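Baltach adds open-topped storage trays to its Lonine workshop range

July 31, 2024

Baltach, the supplier of small-parts storage and bench equipment, has extended its Lonine range with a series of rectangular open-topped trays for hand tools, fixings and work in progress. The trays are moulded in one piece from polypropylene and are available to order from today in 3 sizes. Deliveries to stockists begin in September.

The new series replaces the Lonine divided box, which has been withdrawn. Trade customers had reported that the fixed dividers in the older product limited its use to items shorter than the compartment, so that screwdrivers, files and long-nosed pliers were generally left on the bench. The replacement trays have no internal divisions. Removable dividers will be sold separately under a different part number and fit the two larger sizes only.

Each tray has ribbed side walls and a flat inner floor. The ribs stiffen the wall under load and allow the base material to be kept thinner than in the divided box. The lip is slightly flared so that a tray can be lifted with gloved hands, and so that empty trays nest when stored. Full trays should not be stacked without the Sang support frame, as the lip is not designed to carry weight.

"Most of the work went into the lip," said Beatrice Lema, product manager for storage at Baltach. "On the old box it was square and quite sharp, and people picked it up by the dividers instead. We tried five profiles before settling on this one. It is a small change, but it affects how the tray sits in the rack, so the rack had to be altered as well."

The largest tray measures 419 mm along its long side, which allows it to stand lengthways on a standard Lonine shelf with clearance at the rear. It may also be used directly on a worktop. Baltach recommends placing it towards the back of the work surface with the short side facing the user, leaving the front of the bench clear for the tool in use.

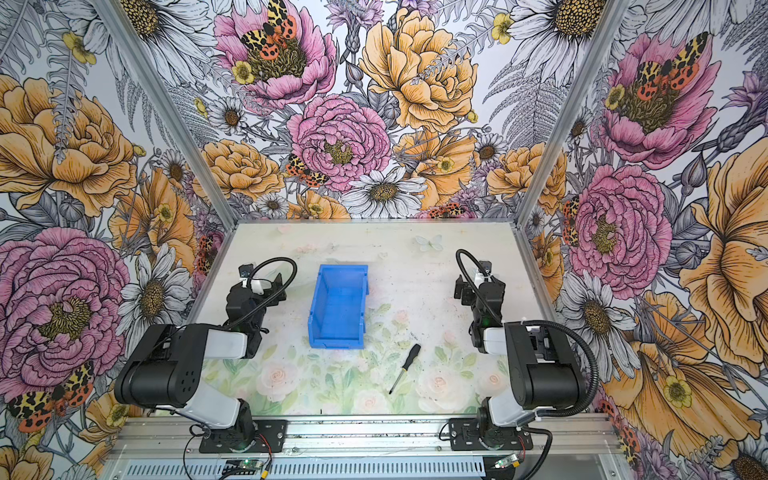

Colour is used across the range to separate contents. Blue is intended for general assembly, red for rejected or returned parts, and grey for items awaiting inspection. The colours are moulded through the material and will not wear off at the edges. Customers with an existing colour scheme can order any size in any of the three colours, subject to a minimum quantity on grey.

Trays may be washed by hand or in a parts washer at up to 60 degrees. They are resistant to common cutting fluids and light oils. Prolonged contact with solvent-based cleaners is not advised — a full compatibility table is included in the data sheet.

Label holders clip over the short side and accept printed card or adhesive labels. They are supplied in packs, separately from the trays. Holders made for the divided box do not fit the new lip and should not be forced.

Existing Lonine shelving is compatible with the new trays without modification. Sorkus racks need a replacement runner, which Baltach will supply free of charge to registered customers until stocks are exhausted. Requests should quote the serial number printed on the left upright of the rack.

Spare dividers and lids for the withdrawn box will remain available for two years.

Notes to editors

Baltach designs and supplies storage, shelving and bench accessories for workshops, training rooms and light assembly. Its product lines include Lonine trays and shelving, Sang support frames and Sorkus racks.

Data sheets, dimensional drawings and sample trays are available on request from the Baltach press office.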